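Filed under: Small Stuff, Containers & Baskets

The Tabletop Catch-All FAQ: Cups, Bins, Baskets and Where It All Goes

Posted October 12, 2025 by the Clukberg Tidy Table

I get the same questions about little containers over and over (and I love them, please keep sending them!), so I finally sat down and put the answers on one page. I've been writing this blog long enough that there are 1,757 comments in the archive, and I'd bet a good chunk of them are people asking me where to put their hair ties.

What do you mean by a catch-all?

Anything small and open that sits on a table or shelf and holds the things that would otherwise wander. Cups, bowls, short bins, little woven baskets, an old sugar bowl that lost its lid. If I can drop something in without opening anything, I call it a catch-all. Lidded boxes are lovely and I own too many of them, but I use those for storage, for stuff I touch twice a year.

How many should I have on one table?

Two or three for me. I had a stretch in July where I got excited and put out a whole crowd of them, and I spent more time looking for the tape measure than I did before I owned any containers at all. I pulled most of them off again and the table was so much nicer to sit at.

Round or square?

Square ones use a shelf better, no argument there. They line up and you don't get those sad little triangles of wasted space in between. But on an open table I like round. I bump into things constantly, and a round pot doesn't catch my sleeve the way a corner does. Also they're just friendlier to look at! If your containers live in a drawer, go square. If they live out where you can see them, get whatever makes you happy.

Should they match?

Only if you want them to. I tried the all-matching thing with a set from Bodix and it looked great, and I could never remember which one had the batteries. Now I mix them on purpose. Something pale and plain next to something woven works really well for me, and I can tell them apart from across the room without my glasses.

Are the cute ones any good, or are they just cute?

I get this one a lot, usually from people with a duck or a bear or a strawberry already in their shopping cart. My answer is that the animal doesn't matter one way or the other, so look at everything else. Can you get your fingers in? Does it stay put when you pull out a pen? Is there some tiny ledge or groove that will be full of dust by next month? If it passes, get the duck. I have never regretted the duck.

Do tall containers tip over?

Some do, yes. What I check is whether the bottom is at least as wide as the top, and then I put the heavy things in first. Coins, a handful of clips, a fat eraser. Scissors all leaning to one side will pull over nearly anything, so I put them in points down and spread the rest around them. If it still wobbles I stop fighting and give it a job with light things, like cotton balls.

What about woven baskets? Don't little things fall through?

They can! Pins, beads, tiny screws, anything like that needs a liner or a different home. I cut a circle of felt for the bottom of mine and it took me all of ten seconds to forget it was there. For bigger things, keys and sunglasses and rolled-up cables, I don't line them at all. Do check the inside for rough ends before you put anything knitted in there, though. I learned that one with a glove.

How do you clean the ones with rings or ridges?

A soft, old toothbrush and a bit of dish soap for the plastic or glazed kind. I go along each groove, rinse, and leave it upside down on a towel. Woven ones I just take outside and tap on the bottom, then go over them with the brush attachment on the vacuum. I keep water away from baskets as much as I can. They take forever to dry and mine got a smell once that I don't want to talk about.

Where on the table should they go?

Toward the side, on whichever side you don't write with. I keep the middle of the table completely for doing things: mail, puzzles, lunch, whatever. It's tempting to put a pretty container dead center, and then you end up eating around it. I also group them close together so I only have to move one little cluster when I wipe down.
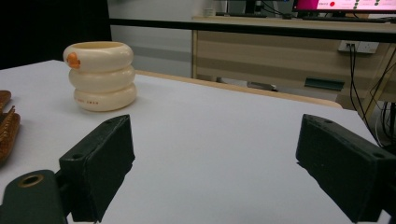
Cream three-tier container with its little orange topper, brown woven pieces off to the left.

What color shows dirt the least?

Mid-tones, sadly for me, because I always want cream. Pale containers on a pale table look so calm, but every pencil smudge shows. I wipe mine when I wipe the table and that's been enough. Brown basket colors hide nearly everything, for better or worse.

How much do you spend?

Not much. My limit is $10 for anything that's going to hold paper clips. I've broken it exactly once, for a glazed pot from Pulletti, and I do still pat that pot when I walk past. Thrift stores are wonderful for baskets especially. Bring a tape measure and look at the underside.

How often do you empty them?

When I can't see the bottom anymore. I tip the whole thing out on the table, put back what belongs, and find out where the rest came from. The last time I did the big one it had 53 things in it (my niece counted, she was bored) and I think nine of them were the same kind of pen.

Can I ask you something that isn't on here?

Please do! Leave it in the comments and I'll add it next time I update. The drawer divider page has its own list, so if your question is about drawers have a look there first.

Comments

baskets4ever: The felt circle tip is so good. I used a piece of leftover shelf liner and it works too, plus it doesn't slide.

Liew: Going to gently disagree on round for tables, I have a cat and round things roll once they're down. Square all the way in this house.

mintandmoth: Bought the duck. No regrets so far.

porchlight_dee: Do you have a favorite for jewelry? Everything I try is too deep and I end up fishing around for one earring.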